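Skollby students record household tasks for robot training

28 April 2021

Students in the automation club at Skollby technical college have recorded 1,240 short demonstrations of everyday handling tasks, the club said on Wednesday. The recordings will be used to train a robot arm that the club plans to enter in the Gultitz student competition in June.

The project has 26 members, most of them in their second year. They work with hand-held grippers fitted with printed marker cubes, which let the software follow the position of each hand. Tasks so far include picking up soft items, hanging them on a stand and putting them in a crate.

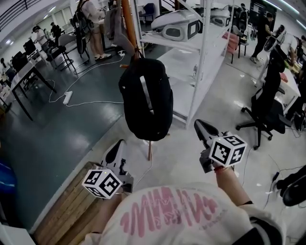 Soft objects have been the hardest part, according to the club. They change shape when lifted, and 31 recordings had to be thrown out after the markers were turned too far from the camera.

The grippers were built in the college workshop from a design the students changed twice over the winter. Parts were paid for by Mahlangu, an engineering firm in Wistholm that has backed the club for three years – it also lends the arm used for testing.

Teams at Gultitz will be given objects they have not seen before and must sort them within a time limit. Entries close at the end of next month. The club will hold an open evening at the college before the competition.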